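Search this site Search Go

How to Start a Journal Club on Your Ward and Keep It Alive

My name is Kazue Onishi and I work as a clinical educator in the emergency department at Ploltville. I came to this country as a nurse and I learned to read research papers in my second language, slowly, with a pencil. Maybe for this reason I became the person who runs the journal club. In this page I explain how we do it, step by step, so that you can do the same in your own department. You do not need a budget and you do not need to be a statistician.

Our club has met for a long time now, but the first version of it died after one winter. Most of the advice below comes from that failure.

Before you begin

You need one person who decides. In our first club we had a group which decided together, and each month we lost two weeks to emails about which article to choose. Now I choose, or the presenter chooses and I say yes. If people do not like the article, they may complain during the meeting, and they do.

You also need a time. Ask the charge nurses and the residents before you fix it. Our first time was at the end of the day shift and it was a bad choice. People were hungry, and the night team could not leave the floor. We moved to Friday, directly after the morning handover, and we keep the meeting to 30 minutes. A person coming off nights can stay for it if she wants, and a person starting the day can be covered by a colleague for this short time. It will probably be different where you are.

Step 1. Write the question first

Do not start from the journal. Start from something that happened at work. Take a sheet of paper, put it in the break room, and write on top: "What did you wonder about this week?" You will get some jokes, and you will also get good questions. Ours have been, for example:

Should we warm the fluids for this type of patient?
Does it help to send a child home with a written plan for asthma, or is it enough to explain?
How long should we observe after a single dose of this medicine?

Rewrite the question so it has a patient group, something that is done, something to compare with, and a result which matters. Many readers know this as PICO. If you cannot fill in all of the parts, the question is too wide. Make it smaller and try again.

Step 2. Search, but put a limit on the search

I allow myself one evening. I use the free databases first, then I write to our librarian, Huguette Robichaud, with what I found and what I could not find. She is much faster than me. If your hospital has a librarian, please go and introduce yourself before you need something. Bring her the question in full, not only two keywords, and tell her the date when you need the article.

When I have too many results, I remove in this order:

Studies in animals or in the laboratory only.
Studies where the patients are very different from ours.
Reports with only an abstract, as you cannot judge the methods from it.
Articles which are so long that a tired person will not finish them.

The last one is not scientific, but I keep it on the list. A paper of moderate length which everybody has read gives a better discussion than a very large one which only the presenter has opened.

Step 3. Send the article early and send one page with it

Send the paper one week before. Together with it, send a guide of one page, with five or six questions for the reader. In the beginning I sent the article alone and people told me afterwards they did not know where to look. My guide today has these questions:

What did the authors want to know?
Who was included, and who was left out?
How were the groups made?
What was measured, by whom, and did this person know which group the patient was in?
How big was the difference, and how sure can we be?
Would you do something different on your next shift?

Put the guide on one side of paper, in a letter size which can be read on a phone.

Step 4. Prepare the presenter

The presenter should be somebody different each month. It can be a resident, a nurse, a paramedic, a pharmacist. I sit down with the presenter once before the meeting, usually with coffee, and we go through the methods section line by line. This is the part of the article that people are afraid of. I read it aloud. When one of us does not understand a sentence, we stop there and look it up, and we write the explanation in the margin.
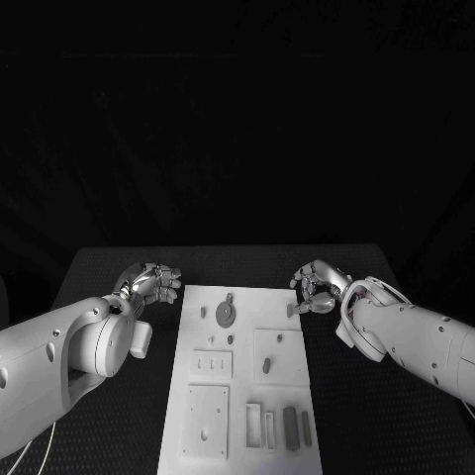
I ask the presenter to prepare no more than two slides. The first slide has the question and the design of the study. The second has the main result, and only the main result. If there is a table with many rows, choose the row which answers the question and leave the others for the discussion. A presenter who is nervous wants to show everything. Explain kindly that it is not an examination and that silence in the room is permitted.

Step 5. Run the meeting

We divide the half hour like this. The presenter speaks first, for five minutes. Then we look at the methods together, ten minutes. Then the result, five minutes. What remains is for the last question in the guide, whether we would change something in our work. Keep this time safe. It is easy to spend the whole meeting on criticism of the methods, and then people go back to the floor with the feeling that no study is good and so there is no point to read any.

Some small things that help me as a leader:

Ask the newest person to speak before the most senior person. After the senior doctor has given her opinion it is difficult for a student to say another one.
When somebody uses a statistical word, ask them to say it again in normal words.
Begin on time, even if only three people are in the room.
Finish on time, even if the discussion is good.

Step 6. Learn to talk about numbers simply

I will use invented numbers to show how I teach this. Suppose a trial has 1125 patients in each group. In the usual care group, 90 patients come back to the hospital. In the new treatment group, 45 come back. A newspaper would say that the risk is cut by half, and this is correct. But look at it another way. The risk went from 8 in 100 to 4 in 100. It means that you treat 25 patients so that one of them does not come back.

Both ways are true, and I ask the presenter to always say both. I also ask what happened to the patients who got a side effect, and whether this number is given in the same form. Often the benefit is written as a percentage and the harm is written as a small raw number, and you have to do the calculation yourself to compare them. Do it on the whiteboard so that everybody can follow and correct you. I was corrected many times.

Step 7. Write down what you decided

After the meeting I write a short note, not more than half a page: the question, the article, what we thought was strong, what we thought was weak, and what we will do. "We will do nothing" is a good answer and it should be written too. I keep the notes in a binder at the nurses' station and a copy on the shared drive.

If the group thinks that practice should change, the journal club does not change it. We send the note to the person who is responsible for the protocol, with the article attached. One study is rarely enough. Please be careful with this, especially if your club is enthusiastic.

Common problems

Few people come. Ask them why, in private. For us it was the hour. In another unit it was one colleague who made others feel stupid, and this is harder to repair.

Nobody has read the article. Take the first minutes to read the abstract and one figure together in silence. It works better than being angry.

The article is behind a payment. Ask the librarian. Do not pay yourself.

The same three people talk. Put the others in pairs for two minutes and then ask the pairs.

Summer. We stop after May and begin again in the fall. I used to feel guilty about it. Now I announce it early and people come back rested.

If you start a club with this page, write to me and tell me what you changed. I would like especially to hear from small hospitals, where the doctor and the nurse on shift may be the only members.

We use cookies to remember your settings. Accept Decline
Get new teaching pages by email. Your email address Subscribe
Contact | Privacy | © Kazue Onishi | Back to top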